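Slide 1. Vocal recording and the protest song

Scope: how early recording methods shaped the way topical songs were sung and heard. Blues and gospel sides only; no concert material. Running time 40 minutes, questions after.

Slide 2. Acoustic process

Singer faces a horn. No microphone, no amplification. Quiet consonants are lost, so phrasing is broad and vowels are held. Side length is limited, and most songs lose verses on disc. Play the Levcombe transfer, first chorus only – stop before the piano break.

Slide 3. Electrical process

Microphone in use. Softer delivery becomes practical, and spoken asides survive the transfer. Compare the two takes in the Kanaujia collection. Same singer, same key, different distance from the pickup.
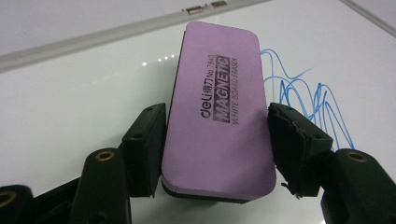

Santosh Awasthi

Slide 4. The sample

The Pomport archive lent 100 sides. Of these, 93 were playable. I transcribed the lyrics of each and marked any line that named an employer, a landlord, a court or a jail. Some 20 sides had at least one such line. In most of those it falls in the last verse.

Slide 5. Limits

Labels chose what was issued. Rejected takes are missing from the Pomport set, and the Clustport ledgers list titles only. Do not claim a trend from this. If asked about sales figures, refer to the handout, page two.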